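Skollmont Automation Laboratory
Gripper Evaluation: An Interview with the Program Lead
September 13, 2019

The Skollmont laboratory spent the summer comparing end effectors for small consumer parts on its two-arm station. The program lead met with the newsletter in the Plenbridge building to discuss the method, the two finger designs under review, and the purchasing decision that will follow. 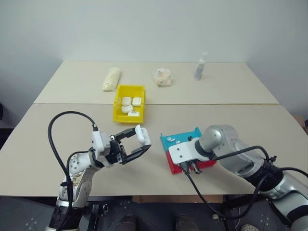
Earbuds and white cases on the two-arm station, with the yellow bin on the table.

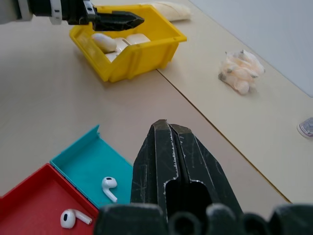 Why were earbuds chosen as the test part?

They are small, smooth and curved, and they offer very little flat surface to hold. A finger design that handles them consistently can be expected to manage most of the other items on the laboratory's parts list.

The lead explained that the comparison covered two products. The first, supplied by Tratport, is a parallel gripper with flat fingertips. The second, from Aliyu, uses a narrower finger that comes to a taper. Both were run under the same controller and at the same speed settings, and operators were asked to complete the same sorting task with each.

"We did not want a contest between a well-tuned device and a poorly tuned one," the lead said. "Each supplier was given the opportunity to review our settings before the first recorded trial. Tratport asked for one change to the closing force. Aliyu asked for none."

In total, the program recorded 3355 trials. Of these, 1820 used the Tratport fingers and the remainder used the Aliyu fingers. The uneven split was the result of a delivery delay and was taken into account when the results were compared.

On charging cases, the lead reported little difference between the two. The flat fingertips held a case squarely and released it without turning it. With single earbuds, the tapered fingers had an advantage, particularly when the stem lay close to a tray wall and there was limited room to open.

"The difficulty with a wide finger is the approach," the lead said. "It may hold the part perfectly well once it is there, but it has to get past the wall first. Operators learned to come in at an angle, and that takes time."

Camera placement was reviewed during the same period. The station was operated with an overhead view alone, with a wrist view alone, and with both. Operators preferred both. When only the overhead view was available, they tended to slow down in the last part of the approach, where the gripper hides the item it is about to pick up.

Asked about wear, the lead said that the laboratory inspects fingers every 5 days of operation and keeps a written record of the condition of the tips. Surface scratches are noted but do not lead to replacement. A change in how the two tips meet does.

"Cosmetic condition is not a criterion for us," the lead said. "Alignment is. We check it with a feeler gauge, and we write the reading down even when it has not changed."

No final selection has been made. The laboratory intends to repeat the single-earbud trials with a softer pad on the flat fingertips, a modification that Tratport has offered to supply. The results are to be presented at the Plenbridge technical review in January, together with a cost estimate for equipping a second station.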